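Home | Projects | Reports | Workshop | Contact

Planning the equipment for a second bin-picking cell

Student project report, Irnden teaching workshop

Reading time: 5 minutes

1. What we were asked to do

Our group was given the job of planning a second bin-picking cell for the teaching workshop, up to the point where somebody could place the orders. We were not asked to build it. The workshop already has one robot arm, and two year groups share it. In the spring term the booking sheet was full by the second week, and several projects ended up writing their reports from very few runs.

The money set aside for smaller items was £742. The arm itself comes out of a different budget and had been agreed before we started, so this report covers everything that goes with it: the bin, the blocks, clamps, cable fixings, gripper fingers, the work surface and spares.

2. How we went about it

We began with the order records for the first cell, going back to when it was set up. These were not complete. Some items had been bought on a general workshop account and were only listed as "fixings" or "sundries". Where we could not tell what a thing had cost we asked two suppliers, Atovden and Skinari, for a present-day price and used the higher one.

We then spent four afternoons working at the existing cell and wrote down what got used, what wore out and what people went off to borrow from other benches. This turned out to be more useful than the order records. A roll of tape or a spare clamp never appears in a budget until it is missing.

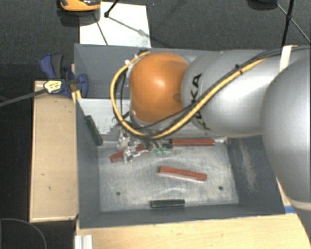
The bin was the item we argued over most. Our first draft had a plastic storage box from a general catalogue at a very low price, and one member of the group wanted to keep it and spend the difference on fingers. We changed our minds after looking at how a bin gets treated. The floor of the metal one is covered in curved scuffs and streaks, and the side wall has a long rough patch of scrapes. The gripper goes right down among the blocks at the back, close to the wall, and we expect the new bin to be used in the same way. We have therefore budgeted for a metal bin at £87 from Skinari, with no spare. The plastic one would have needed replacing at least once a year by our estimate, and every replacement means measuring the bin position again.

Holding the bin still is a separate matter. A clamp on the rim is quick to put on and quick to move, and we saw no need to pay for a made-up fixture. We have put in two bar clamps of a middling price. The cheapest ones in the Atovden list had a jaw too shallow for the rim we had chosen.

3. Cables

Cable fixings were in our first draft as a single line of £10. That was too low. The cables on the arm run along the outside, and they need enough slack to follow the joints without catching on the bin. Reusable straps cost more than plastic ties but can be undone when a cable is changed — with ties, people cut them off and then find the packet is empty. The revised figure is £35, made up mostly of straps with one large bag of ties.

4. Blocks

We priced three ways of getting blocks: buying a ready-made set, cutting them in the wood shop, and printing them. The ready-made set was the dearest and had no spares. Printing was cheap in material but would have tied up the printer for most of a week. We chose to cut them and paint them in two colours, at £59 for timber, paint and a box to keep them in.

The blocks need to be within a millimetre or so of each other if student groups are to compare results. We have asked for a stop to be fixed to the saw so that they all come out at one length. This costs nothing but has to be booked.

5. Gripper fingers

This is the weakest part of our plan. Sánchez, the firm that supplied the first set of fingers, no longer lists them. It offered a similar pair with a longer lead time, and we were not able to try these before the end of the project. We have left around a third of the budget for fingers and fitting parts and suggest ordering one pair only, testing it, and then deciding on a second. If the new fingers do not suit, the blocks can be made wider more cheaply than the fingers can be changed.

6. Order of buying

Fingers first, as they take longest. The bin and clamps should be ordered together so the rim can be checked against the jaw. Straps, ties, tape and other small things can wait until the arm is in place — we guessed the cable lengths from the existing cell, and the new bench is a different height.

All being well, the cell could be ready for use in October. The price list is kept with the workshop copy of this report. Quotes from both suppliers run out at the end of July and will need renewing after that.

Related reports

Storage and labelling for the Irnden workshop
Choosing a bench height for shared equipment
Wear on gripper fingers over two terms
A booking system for the robot cell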